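4. Looking after the washroom sink

The sink is the white rectangular one against the curved brick wall at Irnevgate. It was put in by Relu Pîrvu, who had never met a wall he couldn't fit something to, and who met one here. The wall bends and the sink doesn't, so please read this section before you start scrubbing.

4.1 Before you begin

1. Clear the basin. Cups left to soak since March count as things to clear.
2. Put on rubber gloves. Pink is what the shop had.
3. Mix 12 ml of washing-up liquid into 500 ml of warm water. Doubling the dose gets you twice the foam and the same sink.

4.2 Weekly clean

1. Wipe the worktop first, lifting bottles and tins as you go. Cleaning neatly round them has been tried, and Liv Lindqvist has the ring marks to prove it.
2. Wash the basin with a soft cloth, corners last. They are where the tea goes.
3. Hold the tap steady at the base with one hand and clean it with the other. Work a cloth round the back, where the limescale lives undisturbed.
4. Rinse, then dry the tap. It shows every drop.

CAUTION: Do not lean on the tap to get up from the floor. Audrey-Anne Ouellet will tell you what a replacement costs, at length.

4.3 The wall

The dark patches on the bricks are part of the bricks. Previous tenants scrubbed at them with great determination and the patches won.

1. Brush off dust with a dry brush, following the mortar lines.
2. Dab splashes with plain water.
3. Stop there.

NOTE: Vinegar and limescale remover stay off the mortar, even if the label is encouraging.

4.4 Under the worktop

Two people make this easier - one above at the tap, one crouched below and able to take instructions.
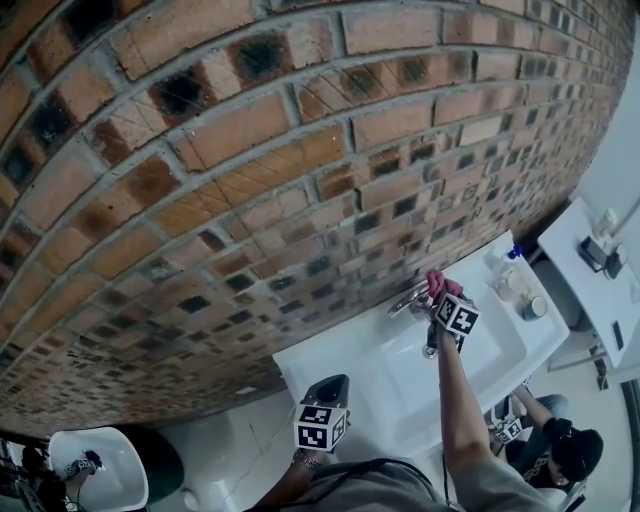 Every 8 weeks, feel round the pipe joints with a dry paper towel. If it comes away damp, tighten the nut by hand, a quarter turn, and check again the next day. If it is still damp, put a bowl underneath and ring Roald Westerberg before reaching for the big spanner.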